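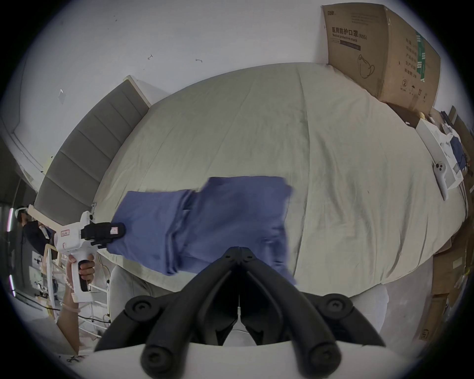
Laundry & Linen

How to fold clothes on a bed

Updated Mar 23, 2026

A bed gives you more room than most tables and it's at a kinder height than the floor. The only trouble is that the cover moves about, so pull the duvet fairly straight before you start. A few wrinkles in it won't matter.

Shirts

1. Lay the shirt face down and spread it out, sleeves to the sides.
2. Take hold of one end and draw it gently towards you until the creases across the middle ease out. Smooth the rest with your palm.
3. Fold one side in to the centre and lay the sleeve back along it. Do the same with the other side.
4. Bring the hem up to the collar in two folds and turn the shirt over.

Trousers

Put one leg on top of the other with the seams together. Tuck in the point at the seat, then fold from the hems to the waist, and in half again.

Soft fabrics such as the blue one in the photo tend to slip where they are doubled over. Hold the lower layer still while you move the upper one.

Putting away

Keep a cardboard box at the far end of the bed for anything going into storage. We pack summer things in September, heaviest at the bottom. Thin shirts can stand on edge in a drawer, but jumpers are better laid flat.

If a fold goes wrong, shake the whole thing out and go back to step 1.

Filed under: Folding, Bedrooms
2,452 views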